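Ticket 2465
Queue: Equipment Planning and Procurement
Subject: Simulation workstation capacity and arm purchase for the Brarstead project
Status: Pending budget approval
Priority: Normal
Opened by: Hadi Abu Hammour, Manipulation Group
Assigned to: Equipment Planning Desk

Entry 1, Requester
The Manipulation Group requests guidance on the equipment portion of the Brarstead budget. The approved plan provides for 4 tabletop arms with two-finger grippers, to be delivered in November. The plan was written before the group moved most of its early testing into simulation. We now find that the simulation workstations are the limiting item, and we ask whether part of the arm allocation may be moved to computing equipment without reopening the whole plan.

The immediate problem is as follows. Rendering jobs submitted during working hours wait in the shared queue and are frequently stopped when they reach the memory limit. The jobs that fail are those with detailed surface materials. Plain test layouts complete normally.

Entry 2, Planning Desk
Thank you for your request. Before a change of allocation can be considered, the desk must establish whether the fault lies with the equipment or with the settings in use. Please provide the following:
Job log for one failed run and one completed run.
Version of the Driser scheduler client in use.
Confirmation of whether the workstations are owned by the group or shared.
The Mac Giolla quotation referred to in the original plan.

Entry 3, Requester
Job logs are attached to the ticket. The scheduler client is the version installed by central support, and no local changes have been made. The workstations are shared with two other groups. The Mac Giolla quotation covers the arms, grippers and mounting plates. It does not cover tables, emergency stop wiring or spare fingertips, which were to be purchased separately.

Entry 4, Planning Desk
The logs have been reviewed with central support. In the failed run, memory use rises steadily while materials are being loaded and the job is stopped before the first image is written. In the completed run, the same stage finishes well under the limit. The scheduler is working as configured.

Please make these two changes and repeat the failed job:
1. Set the texture cache to the shared directory in place of the home directory.
2. Reduce the number of parallel environments for each job from the default to 3.
Please do not change both the resolution and the number of environments in the same test, as the results will be hard to compare.

Entry 5, Requester
Both changes were made. The job now completes at the standard resolution. It took 145 minutes from submission to the last image, and most of that time was spent waiting in the queue. At the higher resolution required for the final data set, the job is again stopped at the memory limit.

We consider this a partial resolution. The group can continue with layout work and with checks of arm reach, but cannot produce the final data set on the present machines.

Entry 6, Planning Desk
Noted. The settings fault is closed and the capacity question remains open under the same ticket number. Please state what the simulated layouts are used for, and which purchases would be affected if the work stayed in simulation for longer than planned. The budget office will ask for this in writing.

Entry 7, Requester
The layouts are used to decide what the arms must be able to reach and hold before any hardware is ordered. Each layout places one arm at a counter with a mixed set of small objects. Materials and object positions are changed from one layout to the next.

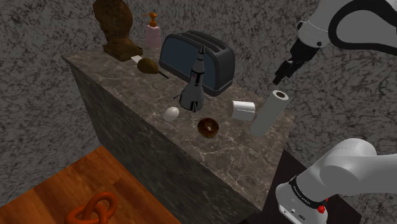 The objects are selected to differ in size, shape and stiffness, as the gripper specification depends on the range of widths to be grasped. The Mac Giolla quotation lists a standard gripper and a wide gripper at a higher price. The group would prefer to complete the grasp study before choosing between them. An early order would commit the project to one type for all arms.

If simulation is extended, the following purchases may be deferred: two of the arms, their mounting plates and the second worktable. The safety equipment should not be deferred, as it is needed for the first arm.

Entry 8, Planning Desk
The desk has compared two options.

Option A: Keep the full arm order and rent computing time from Milik for the final data set. This requires no change to the equipment plan, but rental is charged to operating funds, and the project has little left under that heading.

Option B: Order two arms now, defer the other two to the next budget period and purchase one workstation with a larger memory graphics card. This remains within the equipment heading and needs a signed change form. The supplier must confirm in writing that the unit price will be held for the deferred arms.

The desk recommends Option B, subject to the supplier's confirmation.

Entry 9, Requester
The group accepts Option B. We ask that the first two arms be ordered without grippers if the supplier permits it, so that the gripper type can be settled when the grasp study is finished.

Entry 10, Planning Desk
The supplier has been contacted on both points. The change form has been sent to the requester for signature and must be returned by 4:00 p.m. on the day before the budget review. Power and network points for the new workstation should be requested from Facilities on a separate ticket, with this number given as the reference.

Next action: requester to return signed form.
Waiting on: supplier confirmation of held price and separate gripper order.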